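Suryani Yeoh
22 April 2025

1/ ok so. second hand workstations. been asked enough times now, doing it as a thread. typing on the bus so forgive me

14 likes · 2 reposts

2/ first thing. office clear-outs are where the good stuff is. firms dump the lot every few years, all at once, and the price drops for a fortnight. March was brilliant. now less so

3/ a seller listing "workstation, no memory" isn't always a bad deal. memory is the easy bit to buy later. what you want to see is the board, bare slots, and a cover over the processor socket. pins under there are a nightmare to straighten, ask me how I know

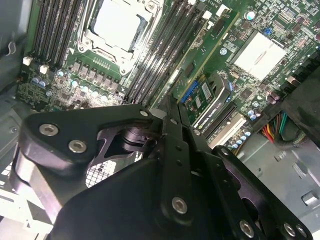

Gultton replied that none of this matters if the power supply is a weird shape, and he paid more for an adaptor than for the machine. fair. very fair. check the power supply

9 likes · 3 replies

4/ which brings me to odd parts. big makers love a plug that fits nothing else. search the model number plus "pinout" before you pay, not after. I did it after

5/ money. I set 700 as my limit for everything, incl. drives. went over. the drives did it, they always do. buy those new, please, I beg. old drives have had a hard life

6/ noise!! forgot noise. these things were made for rooms with people on the phone all day. in a bedroom at night it's a hairdryer. Nendis swears by swapping the fans, I just moved mine to the landing and now everyone else hates me

22 likes · 5 replies

7/ posting. do NOT let them send it with the heavy cooler still on. it swings about and takes the board with it. ask for it off and wrapped seperately. if they moan, collect in person

8/ collection is better anyway. 36 miles each way for my last one and worth it, you get to see it switch on. take a screwdriver and have a look at the screws too, chewed heads mean someone's been in there in a temper

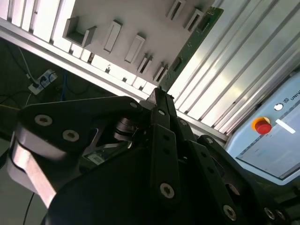 9/ what to ask the seller, copy and paste this:
- how long was it in use
- does it start first time
- any password on the startup menu (!!)
- is the side panel key included

10/ the password one. Simanjuntak bought 2 and both were locked, seller vanished. theyre still under the desk

31 likes · 7 reposts

11/ my stop. will do graphics cards tomorrow if I get a minute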